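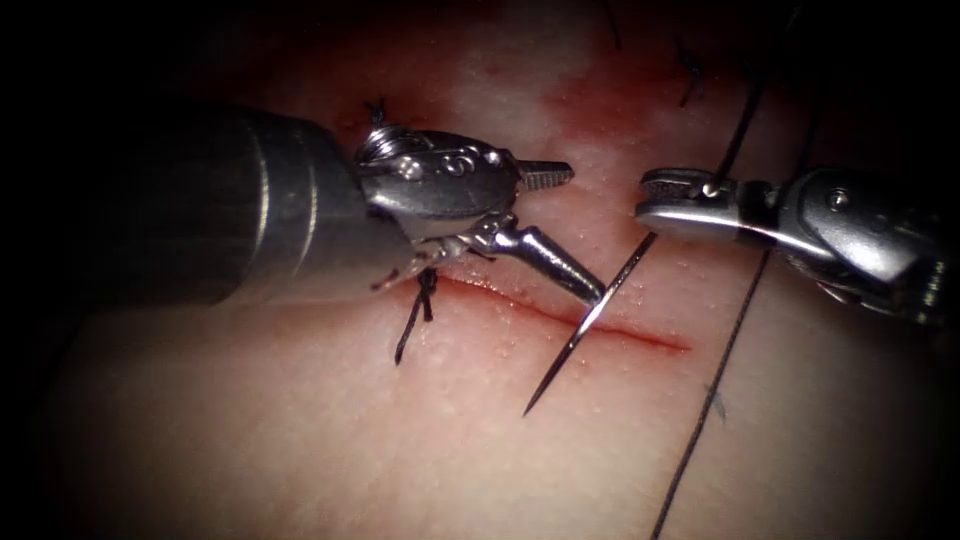
The students in Jasmina Berisha's surgical robotics project at Linow College began the year with code and ended it with sewing. Their task was to get a pair of robot arms to close a straight cut, one stitch at a time, on a practice pad made to look like skin. The left instrument holds a curved needle across the cut while the right one keeps hold of the black thread, and knots from earlier stitches sit on the pad.

There are eight students in the group, most in their third year of engineering. None had sutured anything before October. Berisha made them learn by hand first, with ordinary needle holders and a borrowed manual.

"I was terrible at it," said Hidayah Ngui, who now writes most of the motion code. "But I knew what a bad stitch felt like, and that helped when I had to tell a machine what a good one was."

The group recorded 300 stitches with a person at the controls, then used them to train the software. Handing the needle from one arm to the other took longest to sort out. Qistina Teoh spent most of the summer break on it.

"You move a few millimetres and the angle is wrong - then everything after that is wrong too," she said.

Thread was the other problem. It curls, it catches on old knots, and its colour disappears in the dark corners of the camera view. Ratih Chong rewrote the tracking program twice and is still not happy with it.

The students will show their work at the Suston student robotics meet on Feb 12, 2026, against 16 other teams. Judges will mark each entry out of 100, with points for even spacing and for knots that hold when pulled.

Berisha has asked that an operator stay at the controls throughout, ready to take over. Teoh and Ngui will share that job. Chong will be at the laptop, watching the thread.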